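Soda (robot control software)

Soda is a software package for controlling two-armed robots with multi-fingered hands. It combines a perception module, a task planner and a low-level motion controller, and is distributed by Ultport under a license that allows free use in research. Its stated purpose is to let a robot carry out household tasks that involve waiting on an appliance. Independent evidence that it does so reliably is thin.

History

Soda began as an internal tool at Kuhlmann, where it was used to replay recorded arm movements. Ultport took over the code in February and added the planner. The present version, released on 31 October 2024, is the first to treat both arms as a single system; earlier ones ran two copies of the controller side by side and left the user to keep them from colliding. The release notes describe this as a complete rewrite. Much of the motion code, including its configuration format, is plainly carried over from the Kuhlmann tool.

Design

The perception module takes images from a head camera and from small cameras at the wrists. Head images are used to find objects on the work surface and to estimate the state of each one. Wrist images are used only when a hand is close to its target, and are otherwise stored but ignored. The manual says the two views are "fused," though in practice the planner reads one or the other and switches between them at a fixed distance.

The planner represents a task as a list of steps, each with a condition that must hold before the next step may begin. For toast, the conditions concern the bread, the toaster and the place where the toast is to be put down. A step whose condition is not met puts the arms in a hold state, in which both hands stay raised at set positions over the table. The hold state has no time limit unless the user sets one.

The motion controller turns each step into joint commands. It checks for contact between the arms, and between the arms and the table, but not between individual fingers and thin objects such as power cords. Users have asked for this more than once.

Toaster task

The toaster task is the one most often used to present Soda. A toaster and a tray stand on a white table between the two arms, with a slice of bread in the slot. 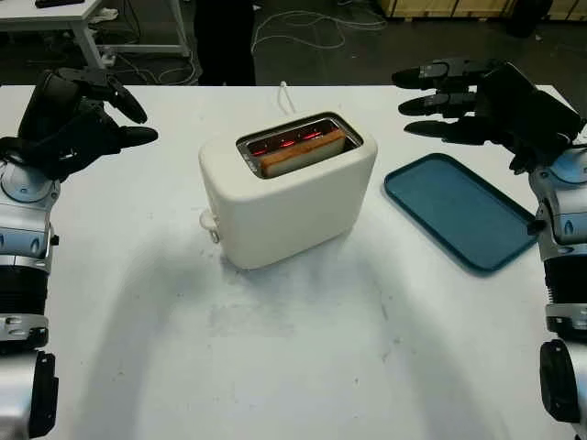
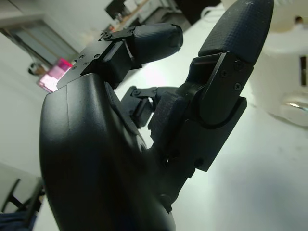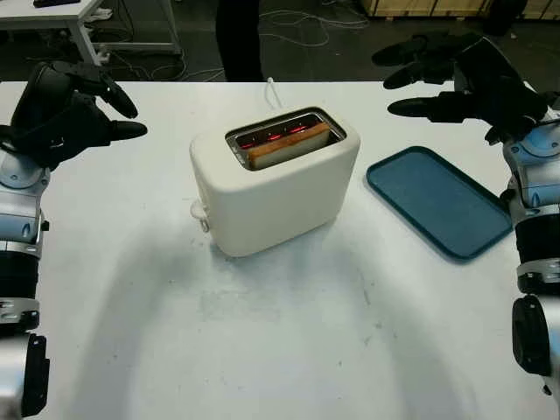
Soda toaster task. First and last: head camera views with the heating elements on and the tray empty. Middle: close view of a hand.

The task is harder than it looks for perception, as the inside of a toaster is shiny and the glow of the elements changes how the bread appears. Soda does not measure browning. It judges from the glow whether the toaster is on, and treats the end of the glow as the end of toasting. A burned slice and a good one are therefore the same to the planner - a limitation found only in an appendix to the manual.

Evaluation

Ultport reports 471 trials of the toaster task, of which 311 are listed as successes. A trial counts as a success if the slice ends up on the tray, in any condition, and up to two human resets are allowed. The number of trials that needed a reset is not given. All of them used the same table layout, so the figures say little about how the software would cope in a kitchen.

A separate test at Korkaritz used three layouts and a darker tray. It found that the planner often stayed in the hold state after toasting had finished, apparently when reflections in the slot were taken for glowing elements. Ultport has said that this was a calibration fault - the logs that would settle the matter have not been released.

See also

Bimanual manipulation
Task planning
Robot hand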